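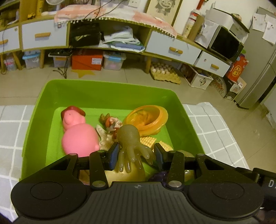 Home Organizing, evening course. Handout 4: small toys, one bin
Notes by Lensa Tsegaye, rev. November 19, 2022

Catch up first: if you missed handout 3 (drawers) get it from Forough Tehrani. Same Kiani folder as before.

Today is the toy bin. Empty it out on a flat surface, bed or table, whatever is at hand. Plain light cover if you have one, small parts show up better.

Sort by material. Not by color, not by set. Hard plastic figures / soft rubber / loose pieces with no parent. Last group goes in a zip bag, dated, keep till July then decide.

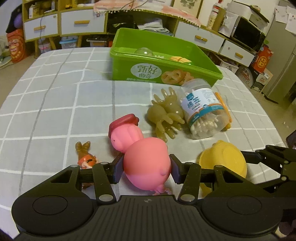 Fig. 2. Pink pig, octopus, cotton swabs. Toys and bathroom stuff mixed.

Non-toys come out before anything else gets sorted. Swabs, hair ties, batteries, coins. Have a second box for these and walk it round the house at the end, one trip. Don't walk each thing back as you find it, you will never finsh.

Soft rubber toys: warm water, drop of dish soap, air dry all the way. Squeeze them, if water comes out they are not dry.

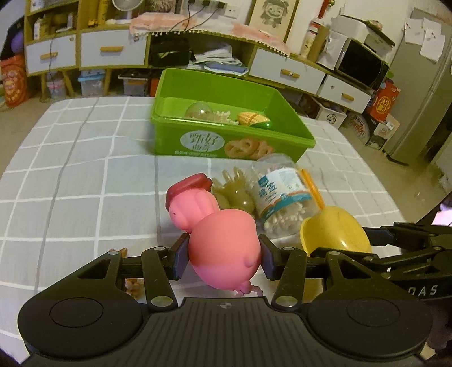 Bin size. People buy too big. For one child under five I say 2 bins max, open top, no lid, they have to be able to see in. A reused snack box is fine for this, the green one with the pretzel-shaped cookies printed on the front does the job as well as anything from the store. Check the sheet for crumbs too and shake it out before toys go back in.

Homework: one bin, before and after, write down what you threw out and waht you kept. Half a page. Bring to next class.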